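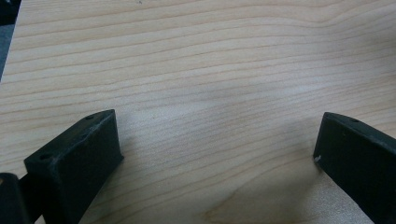 Drista product desk, equipment writer
2019-03-02

Gikberg 400 Cockpit Voice and Data Recorder for Light Aircraft

The Gikberg 400 is a small crash-protected recorder for single-engine and light twin airplanes. It stores cabin audio, GPS track, altitude and engine readings in one sealed unit. Flight schools and owners use it to keep a record of each flight, and investigators can read the memory after an accident.

The recorder mounts aft of the baggage bay with four bolts. It runs on ship's power and keeps recording for 11 minutes on its own battery if power is lost. Memory holds more than 400 hours of flight data. Audio is kept for the last two hours only - older sound is written over.
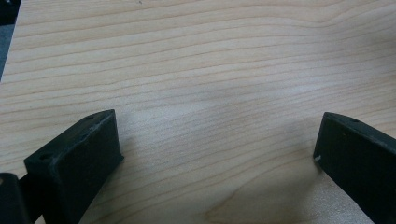 Light wood tabletop, pale wavy grain

Price is $1,036 with wiring harness and mounting tray. The Faulkner download cable is sold separately. Installation must be signed off by a licensed mechanic. Units ordered before August ship from our Vadville warehouse.

Comments

prop_wash: Does the tray fit a tailwheel airplane with no baggage bay? Mine only has a shelf.

hangar6: Put one in last fall. Harness was a foot short for us - ask for the long one.

N-number nut: Would like to see the audio go longer than two hours.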